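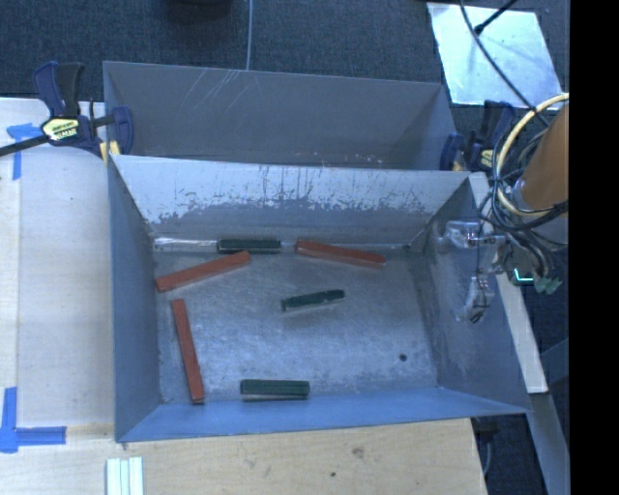

Gunnel Skjelbred had a mug in one hand and a red block in the other when I got on the call with her, and she kept hold of both for most of the next hour. I'd been trying to pin her down since November. My readers kept writing in about Kolley, the bin-picking practice kit her company Matetti sells to small robot labs, and I had one on loan by then, so I had plenty of questions (and a few complaints, which she took very well).

If you haven't come across it, Kolley is a hardware kit. You get two metal bins, a set of blocks, and a setup guide with a list of picking tasks in order of how much they'll annoy you. You bring the robot. It costs $798, and before I could even ask about the price she brought it up herself.

"I know, I know, it's bins and blocks," she said, laughing. "People see the number and they go to the hardware store. That's fine! Some of them do great. Then some of them write to me later and ask can they just buy the guide."

Can they?

"No. I thought about it. But the guide is all written for those bins and those blocks. If your bin is two inches deeper, then half of my advice is wrong for you."

I wanted to know why she went with plain blocks at all. Everybody else seems to be shipping fake groceries or little plastic gears, and I'll admit that when I opened my box I was kind of let down. Three long red blocks, three shorter green ones, and that was the exciting part over with.

"You were disappointed, good, everyone is," she said. "But how did your first day go?"

Badly, I told her. My arm (a secondhand Altus, which I love and which has never been fast) did okay with a block out in the middle of the floor. Anything lying close to a wall was another story. The fingers need room on both sides, and when a block is right up against the metal there's only room on one.

"Yes, so that's the kit," Gunnel said. "That's what you paid for. The block by itself in the middle is a present. You get that one for free. The one along the wall, or one block touching another one, that's where you find out what your gripper is like. You don't need a plastic banana for it."

She started out in a warehouse, on the maintenance side, fixing conveyors and later the picking stations. By her account most of the calls she got were for the same thing over and over, some box that had slid into a corner. She'd walk across the building, move it with her hand, and walk back. "I got a lot of steps in," she said.

I asked about the second bin. The guide wants it directly behind the first, with the rims as near to each other as you can get them, and I'd wondered if that was only to save table space.

"A bit, yes. Most people's tables are small. But also you want the move across to be short in the beginning. Pick, over the rim, drop. You do that until it's boring, and when all of them are in the back bin you run it the other way. So the robot sets up the next round for you and you can go eat something."

I liked this a lot, by the way. With my old setup I was forever resetting things by hand, and I'd quit early out of pure boredom. With the two bins I let it go back and forth while I answered email.

Then we got to clamps. They don't come in the box, and that was my biggest gripe. The guide tells you on the first page to clamp the bins down, and I skipped it, being me, and my arm shoved the front bin clean off its marks. After that I borrowed a pair of bar clamps from my neighbor and put tape on the table so I could find the spot again.

"We had clamps in the first batch," she said. "They were terrible. I'd sooner you use good ones you have already. But the tape, did you do the tape before or after you lost your position?"

After.

"Everyone does it after."

Setup is supposed to take up to 25 minutes if your robot is already working. Mine took a whole evening, but I'd count most of that against the Altus and against my cable situation. Gunnel had thoughts on cables too. She wants a big loose loop at the wrist, bigger than looks sensible, and she wants you to drive the arm to every corner of both bins by hand first and watch what the cables do on the way.

What about wear? Metal bins take a beating, and I asked if people send theirs in to be repainted.

"One person asked. I said please don't! A shiny new bin is harder to work with in some rooms, you get glare off the walls, and the camera sees things that aren't there. Scratched is okay. If you've got a sharp edge, file it. If a wall is bent, tell me and we'll talk about a new one."

Replacement blocks can be bought separately through Dekker, who handle her shipping. Mine took a while to come, and I told her so. She winced. She says there's more stock now, and that I should have emailed her directly, which I pass along for whatever good it does you.

The thing I'd still change is the task list. It gets hard too fast around the part where blocks end up lying against each other, and I could have used a couple of easier pages before it. She wrote that down while we were talking, with the block parked under her chin so she'd have a hand free. A revised guide is on her list for later this year, and current owners will get the file at no charge.

I'm keeping the loaner through spring and then I'll probably buy it off her. If you've run Kolley with a suction cup in place of fingers, write to me, I've had two emails about that and they disagree completely.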